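Weigh the fruit, skip the bowl

2021-10-08

Most advice on storing citrus at home is about where to put it. Fridge or bench, bowl or bag. My view is that location matters less than spacing, and that the fruit bowl is a poor piece of storage equipment which survives on looks.

The bowl problem

A bowl sends every piece of fruit to the lowest point. The bottom layer carries the load, air movement there is close to nil, and the fruit you can't see is the fruit that goes first. Mould on one orange passes to whatever is touching it. By the time it shows at the top, the bottom layer is usually past saving.

I used a deep ceramic bowl from Koppel for years. It holds nearly 70 mandarins when heaped, and in September I threw out more of them than I care to list. The shallow wire basket from Stumside is better, but it leaves grid marks in anything soft.

What a table does well

Spreading the fruit in a single layer on a table costs space and nothing else. Each piece can be picked up, turned and put back without disturbing its neighbours. A cloth underneath stops rolling and cushions the skin. The pattern makes no difference, so use whatever cloth is already there.

Checking takes a minute or two. Lift each orange, look at the stem scar, then look at the skin next to it. A crease in the peel is not rot, and I would not throw fruit out for one, but I would eat that orange before the others.

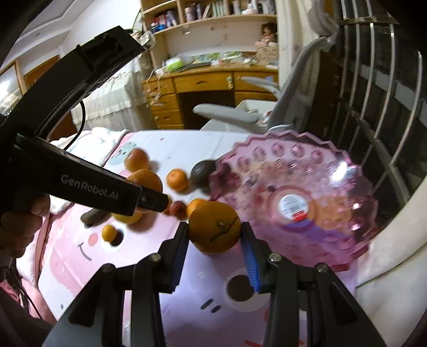

Objections

The usual complaint is that the table is needed for dinner. Fair enough. A tray does the same job, and the flat one from Patness is 82 cm long and fits on top of our fridge. The other complaint is that loose fruit looks untidy. It does, a bit. I would still take an untidy table over a neat bowl with a grey, furry centre.

Brekeo sells a tiered rack that claims to solve all this. It has three levels, and the lowest is too dark to inspect without a torch.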